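Articles Opinion Test Methods Contact
Articles > Opinion > Faults

A Logged Success Is Not Evidence

Holovko scored 2,000 pick-and-place cycles at 100 percent. The score came from gripper width at release — a value that says nothing about where the roll is.

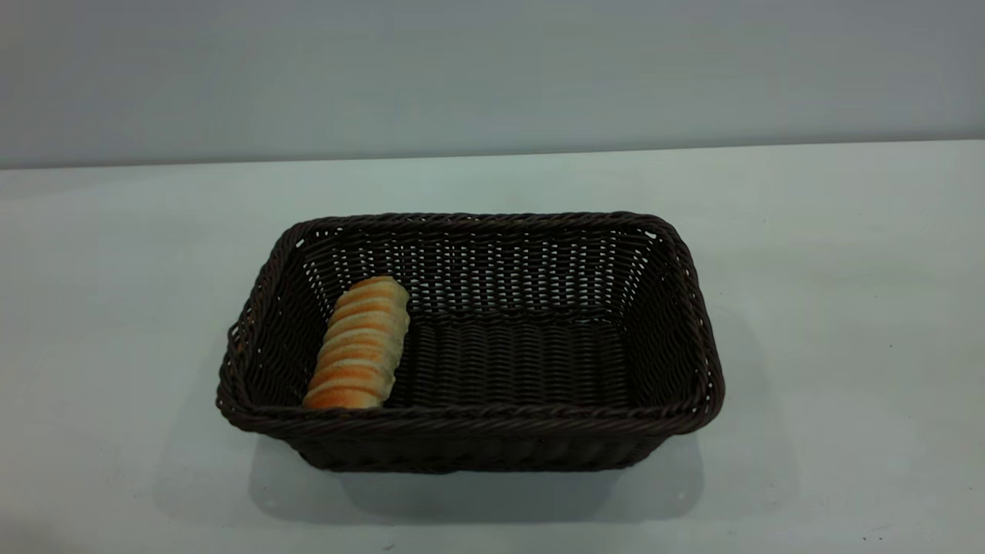 Bread roll in the basket, Vasstead bench.

Vasco Fonseca found the fault on replay. Two misses had been logged as placed.

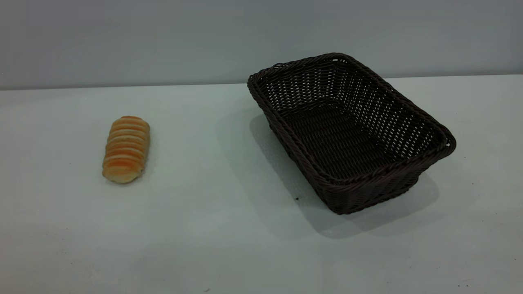 A width signal should never close a cycle alone. Check the basket, then write the result.

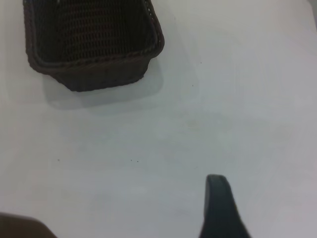 What to Change

Stop on disagreement, and keep the wrist view with the log.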